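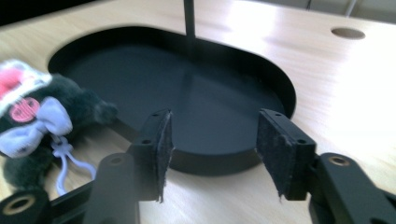
Section 2: Setting Up Your Milgate Countertop Water Filter

Welcome to the fun part! You have the box open, the parts are out, and in a little while you'll be pouring your first glass. Setup takes no special skill, and the only tool you need is the plastic wrench that comes in the bag with the hoses.

Before you start

Read through the whole section once. People who skip ahead nearly always end up taking the faucet adapter off again, and it's a fiddly little thing.

Check that your faucet has a removable aerator (the small screen at the tip). Pull-out sprayer faucets won't work with the standard adapter. If yours is a sprayer, look at Section 7 for the Plostby side valve, which connects under the sink and works beautifully.

CAUTION: Use cold water only. Hot water damages the carbon block and can loosen the hose fittings.

Connecting the faucet adapter

1. Unscrew the aerator by hand. If it's stuck, wrap a rubber band around it and try again before you reach for the wrench.

2. Wipe the faucet threads clean. Old grit and bits of dried washer love to hide in there.

3. Drop the flat black washer into the adapter and screw the adapter onto the faucet. Hand tight is enough, plus a small nudge with the wrench.

4. Turn on the cold water for a few seconds with the lever pointing down. No drips at the top? Great, go on. If you see a drip, take the adapter off, seat the washer again and repeat step 3.

Installing the cartridge

5. Twist the lid of the housing counterclockwise and lift it off.

6. Peel both blue caps from the Jadum cartridge and push it in, arrow up, until it stops. You'll feel a nice solid click.

7. Check that the rubber ring is sitting flat in its groove, then screw the lid back on.

NOTE: A little black dust on your fingers is normal. It's just carbon and it rinses right off.

Choosing a spot

The filter can stand on either side of the sink – the spout turns all the way around. Keep it level and out of direct sun, and leave the hoses a gentle curve. A sharp bend will slow the flow more than you'd think.
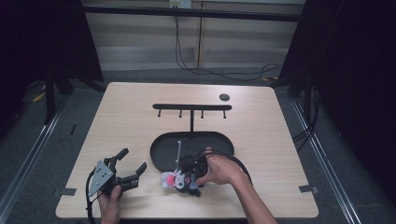 Push the white hose into the inlet and the clear hose into the outlet, and give each one a light tug to be sure it's locked in.

First flush

8. Turn the cold water on halfway and flip the adapter lever sideways. The first water will look gray and cloudy, with plenty of spitting from the spout.

9. Let it run for 7 minutes. Save the water for your houseplants if you like – ours do very well on it!

10. Flip the lever back, wait until the spout stops dripping, and check every connection with a dry paper towel.

CAUTION: Never leave the filter running with the spout blocked. Pressure above 90 psi can crack the housing. If your home pressure is higher than that, fit the Khunthong regulator first.

Looking after the cartridge

Each cartridge is good for 3,000 liters. Write the month you installed it on the sticker under the lid, and swap it sooner if the flow drops off or the taste changes. After a vacation, run the filter for 2 minutes before you drink from it.

Cartridge changes are covered in Section 3.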